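Two of us, one bench and a robot arm: Darko is ready to share

Nunport, August 2020

Hello from the Plirkunero shared workshop! I'm Jolien Visser, and together with Toon Michiels I've spent most of my free evenings since December on a project we call Darko. It's our go at getting a robot arm to handle thin, flat things, which are a proper nuisance to pick up (try lifting a playing card off a table with two chopsticks and you'll see what I mean).

We've put in 126 evenings so far and kept our spending under 2,000 euros, not counting the arm, which belongs to the workshop. Toon did the wiring and the mounts. I wrote Siro, the little program that decides where the tip should go, and then rewrote it when the first version kept knocking everything flat.
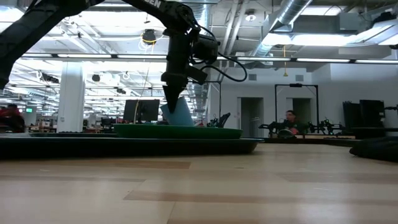 Darko at the bench, with a light blue card standing in the green tray.

The tray was Toon's idea and I grumbled about it for a week, but a card that stands up is so much easier to get at! In our last long run, Darko managed 80 pick-ups out of 90 tries. Most of the misses came when the card had slipped down at one corner, and I'm still working on that.

Siro and the drawings for the mounts are now free for anyone to use. If you'd like a copy, or fancy a go yourself, ask for either of us at the Plirkunero front desk in Nunport. Press are welcome too, just let us know first so we can clear you a bit of bench.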